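Section 4: Sorting your pieces before they go in

You've put the Rosgate jewelry cabinet together, the felt is in the drawers, and now comes the fun part! Set aside a quiet half hour for this (Thursday evening worked for us) and do the sorting before you load a single drawer. It's so much easier to see what you own when it's all out in front of you.

What you need

- A shallow tray or the lid of a gift box
- A bed, or a table covered with a sheet or towel
- A soft, dry cloth
- The small pouches from bag C

Laying out

1. Spread the sheet and smooth it down. Anything that rolls will stop on fabric, and tiny beads are much kinder to hunt for on a bed than on a hard floor.

2. Set the tray on the sheet and place your pieces in it one at a time. Don't tip out a whole box at once – chains and strands love to grab each other.

3. Give each bracelet its own spot if you can. A little overlap is fine at this stage.

4. Put rings inside a bracelet or bangle so they stay together.
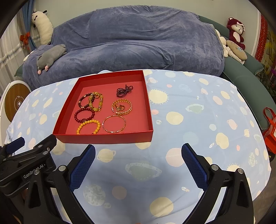

Page last changed: November, by Mio Kudo

A red tray is lovely for this. Yellow beads and gold links jump right out against it, and even the two small rings sitting inside the gold link bracelet are easy to spot. Deep red beads blend in a bit more, so if you own a lot of garnet colors, try a white or cream tray instead.

Sorting

5. Pull out anything tangled and deal with it first. For a knotted strand of tiny beads, lay it flat and loosen the outer loops with your fingertips. Never pull on the ends.

6. Group the round-bead bracelets by color. Reds together, yellows and oranges together, and so on.

7. Keep metal pieces in a group of their own. Thin bangles go in last, flat, with nothing stacked on top.

8. Wipe each piece with the dry cloth as you pick it up.

CAUTION: Don't use polish or water on beads you aren't sure about. Amber and beeswax-colored beads can look very much alike, whatever they're made of, and some materials mark easily.

CAUTION: Each drawer holds up to 267 grams. Chunky bracelets add up fast! Spread them over two drawers if in doubt.

Loading the drawers

9. Start at the bottom with the heaviest group and work your way up.

10. Slip rings into the padded slots in the top drawer, or into a pouch from bag C if the band is too wide for the slot.

11. Close each drawer slowly and listen. A rattle means something has slid off the felt – open it and move the piece toward the back.

Note: Extra felt liners are sold in the Kerr spare parts list under number 983.

Struan Munro in our workshop keeps his tray on top of the finished cabinet for whatever he takes off at night, and the lid is sized with that in mind. Leave the center hinge clear and it will still open all the way.

Go on to Section 5 for fitting the mirror.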